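Contents | Previous | Next | Glossary | Index

Chapter 4
Sorting, Setting Out and Putting Away

Pramila Nishad

Before you start

Most messy rooms aren't dirty. Things just have no place to go. A spoon gets left on the counter, then a cup beside it, then the mail. By supper there's nowhere to chop an onion.

This chapter is about containers – trays, plates, tubs, drawers – and how to decide what goes in which. Short chapter. Do the exercises at a real table if you can, reading them over is not the same.

You will learn to:
- clear a work surface before sorting
- choose a container by size and depth
- set out by color, then by use
- reset the table for the next person

4.1 Why start with the table

When the Sirnbridge day kitchen moved into its new building it had 2,055 small items in boxes and no labels. Cups in with jar lids. Cookie cutters everywhere. The staff tried to fill the cupboards straight from the boxes and gave up before lunch. Second try: one clear table, 40 items at a time, nothing put away untill the whole batch was sorted. Slow at first. Then quick.

Same method here, only smaller.

4.2 Deep or flat?

A deep container hides things. Good for storage, poor for sorting. A flat plate shows everything at once, but pieces slide off if you carry it. A tray sits in between – low walls, a lip to hold, room for a handful of parts.

Rule of thumb: sort on flat, carry in walled, store in deep.

Color helps too. A blue rim says "blue things" without a label, handy for young children or anyone who reads a different language from you. Don't overdo it. Four colors is plenty for one table.

4.3 First exercise

You need one tray, two plates and a few small blocks. Work in pairs.

Step 1. Wipe the table. Set the tray at the back, long side facing you, and the plates side by side in front of it. Leave the tray empty for now. Put one blue block on the blue-rimmed plate, as a starter.
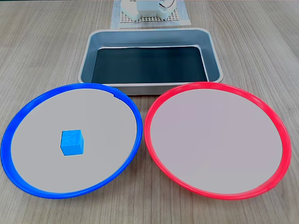 Step 2. Partner hands you the rest of the blocks one at a time. Place each by color. No talking, no swapping back.

Step 3. Move one plateful to the tray. Carry it to the shelf and back. Did anything slide? Write down what and why.

Step 4. Reset to Step 1 and change places.

Words to know: batch, lip, rim, reset, work surface

Related chapters
Chapter 3: Shelves and How High to Hang Them
Chapter 5: Packing a Box so it Opens Well
Chapter 6: Labels, Lists and the Ndlovu Drawer Plan
Answers and notes for teachers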